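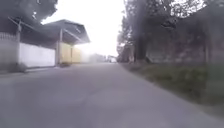
The Long Way to Lunch

Words by our walking correspondent
April

I used to think a walk needed a view. A headland, a waterfall, at the very least a lake with ducks on it. Then the bus to Undside broke down on a Friday and I walked the last stretch into town along the service roads, grumbling for the first ten minutes and grinning for the rest. I have been going back ever since, and I want everyone I know to try it!

The Undside loop is 10 kilometres if you do the lot. It has no signposts and no lookout. It starts behind the railway station at Sakus, follows the old drainage reserve past the allotments, cuts through the light industrial blocks and comes out at the river flats, where the magpies own everything. Most people who live nearby have driven bits of it hundreds of times and never set foot on it.

What you get on foot is the smell, for a start. Bread from the wholesale bakery near Sakus, which does its big bake before dawn and still smells like toast at nine. Cut timber a few streets later. Then eucalyptus, all at once, where the reserve dips and the old gums lean over the path. I stopped there so long on my second visit that a woman walking two greyhounds asked if I'd lost something.

The allotments are my favourite part. They run down a gentle slope in no sort of order, and in autumn the pumpkins have climbed the fences and are hanging there like lanterns. Someone grows dahlias the colour of raspberry cordial. There's an honesty box by the gate, and I've come home with silverbeet, a jar of green tomato pickle and once a very knobbly quince that perfumed the kitchen for a week.

After that come the plain stretches, and I've grown fond of those too. Your legs find their pace, your shoulders drop and you start having proper thoughts again. I've solved two family arguments and planned a whole birthday dinner between one corner and the next.
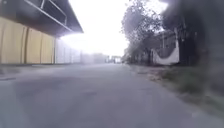 Grey road, yellow-beige wall: a good place for a think.

Then there is lunch, and I would walk twice as far for it. Essien is a tiny place on the river side, 20 seats and a verandah, and it does a lentil soup with burnt butter and lemon that I dream about on weeknights. Order the flatbread. Order a second flatbread before you've finished the first, as the kitchen stops making them when the dough is gone. If the verandah is full, take your soup in a cup (they're happy to do it) and sit on the grass by the boat ramp.

Those with energy left can keep going to Zostora, the secondhand bookshop in the old feed store. It's strong on cookery, crime and Australian natural history, and weak on anything you could call a filing system. I found a field guide to coastal grasses in there, wedged in with the Westerns, and have been insufferable at picnics from that day on.

Getting home is easy. The 91 bus stops across from the bookshop and drops you back at Sakus station, with a fine run along the river on the left-hand side.

A few practical notes. Wear shoes you trust on hard ground, as there's far more bitumen than dirt. Take water, because the tap at the allotments is only for the plots. The reserve path goes boggy after heavy rain, and the street above it will get you through with dry socks. Go early if you want the bakery smell, or start at eleven if soup is the main event — and for me it always is.

I'm trying it next with a thermos and my sister, who says she only likes beaches.

14 comments 91 shares

Contact us | © All rights reserved | Back to top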